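4. The Open-Day Demonstration

4.1 Setting and visitors

The cell described in Section 3 was built for long, quiet runs with only the authors in the room. In December we took the opposite approach and opened the lab in Irkville to visitors for a full afternoon. We had two reasons. We wanted to know whether the insertion routine would hold up with people leaning in, asking questions and choosing what the arm should do next. We also wanted to hear what people who repair computers for a living think of a machine that tries to do the same, and on that point the afternoon gave us more than we had hoped for!

Visitors came in groups, 28 people in all, from the repair shop Skaka, from the recycling firm Manalo and from the general public. Each group got a session of 20 minutes. We gave a short talk at the door and then went straight to the cell, where the controller (Vulteo, described in Section 3.2) was already loaded with the task set. Groups could pick any task from the set and could ask for it again with the speed turned down. Nearly all of them did ask, and the slow runs led to the best conversations of the day.

4.2 Working inside the case

Most public demonstrations of assembly use a flat board on a bench, with free space on every side. We kept the board in its case. A tower on its side is a much less forgiving place to work: there is a wall to avoid on the way in, cables can shift, and the expansion slots are packed closely together. A card also has to be lined up along its whole length before any force is applied, and a small tilt that would hardly matter with a bigger connector is enough to jam it. Figure 3 shows the gripper with a card held on edge between the fingers, over the board.

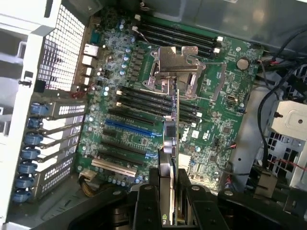
Figure 3. Expansion card in the grasp, inside the open case.

Why not let it wiggle the card a little, the way a person does? One visitor from Skaka put this to us in the first session, and added that in the shop the thumbs find the slot well before the eyes do. We think this remark is exactly right, and it changed the rest of the afternoon. Vulteo has a search motion of this kind, a small rocking movement along the length of the card, but we had left it off for the demonstration because we were worried that it would look like hesitation. We switched it on for the later sessions. The groups that saw it followed the motion closely, and several people said it was the first moment when the arm seemed to be doing something they recognized from their own hands.

We also changed how we talked about force. Our prepared talk gave the contact limit as a number, which meant little to anyone. By the second session we were passing around a spare card and an old board and asking people to push the card home themselves before they watched the arm try it. It was a simple change, and we would recommend it to any lab planning an open day. Once people had felt the resistance in their own fingers, their questions became far more exact: where does the arm sense the push, what does it do when one end goes in first, how does it know when to stop?

4.3 Parts handling

The second topic that drew people in was the parts fixture, which we had thought of as a minor detail. Every part has its own seat in the fixture, so the arm can start from a known pose, and the planner only has to deal with uncertainty at the computer. Visitors from Manalo were quick to point out that parts in their building arrive in bins, mixed and often dusty, and that a tidy tray is already half the job. They are right, and we take this up again in Section 6. For the present study the fixture stays, because it lets us repeat a run under the same starting conditions 80 times if we need to.
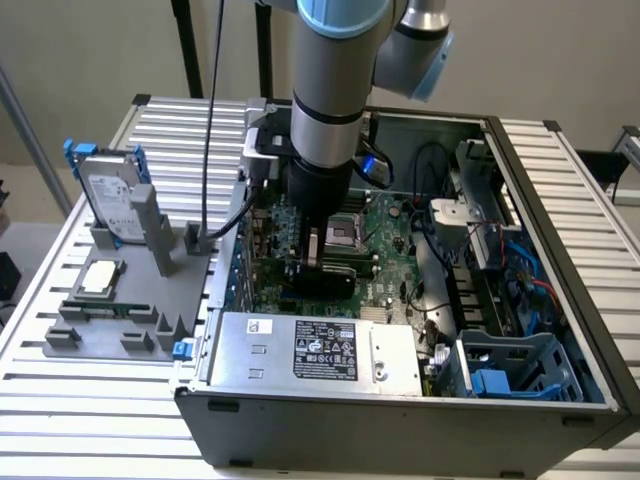

4.4 Lessons for later demonstrations

We kept written notes during every session and compared them the same evening. The following 3 changes have been carried over into our standard demonstration plan:

Visitors handle a spare part before the first run.

The search motion is left on, and one of us explains it while it is happening.

The slow run comes first and the full-speed run second.

The last of these may be the most useful. At full speed an insertion is over before a newcomer knows where to look, and in the early sessions we spent much of our time describing something that had already happened. With the slow run first, people pointed out the next step to each other, and we could mostly stand back and listen. The notes also served as a source for the failure categories used in Section 5, two of which were suggested by visitors.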